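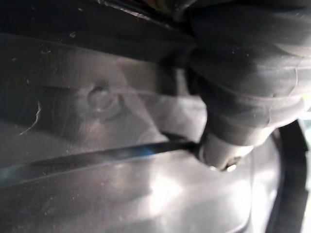

細い棒と、濃い灰色のカバーをまとった指先。

ダンス競技会の音源は、当日持ち込みをやめて事前提出に一本化したほうがいい。私は長くそう考えてきたし、6月のナセリ杯を見て考えがさらに固まった。

ナセリ杯の振付部門では、受付で音源を渡す方式がまだ残っている。媒体は自由で、CDの人もいれば、携帯電話をそのまま差し出す人もいる。今年は曲が途中で止まった組が2組あった。どちらも踊り直しを認められたが、直後に全力でもう一度踊るのは体力的にきつい。採点する側も、一度見た踊りを初見のように見ることはできない。

事前提出に反対する人の言い分も知っている。締切が早いと直前の編集ができない、機械に弱い先生が困る、というものだ。振付家のクオン・ギエムさん(Cường Nghiêm)は、本番の前の晩まで間奏の長さを直すことがあるという。作品を良くしたい気持ちは分かる。ただ、締切を大会の2日前に置けば、その大半は吸収できると思う。1か月前に締め切る大会もあるが、そこまで早くする必要は感じない。

カルコウの大会は数年前から事前提出で、参加者は最大400人になる。音響係は前日に全曲を頭から終わりまで流し、音量をそろえ、無音の部分が長すぎる曲は出場者に確認の連絡を入れる。去年と今年に客席で見たかぎり、音の事故は一度もなかった。進行も予定どおりで、昼食の時間が削られずに済んだのは小さい子の親にはありがたかったはずだ。

費用の問題もあまりない。専用の仕組みを買わなくても、メールの受付窓口が一つあれば始められる。ファイル名に部門と出場番号を入れてもらう決まりだけは、要項の最初のページに書いておくべきだ。末尾に小さく載せても読まれない。予備の音源を当日持参することは、今までどおり求めてよい。

ナセリ杯の来年の要項は、まだ出ていない。変えるなら今の時期に決めてほしい。

2019年9月8日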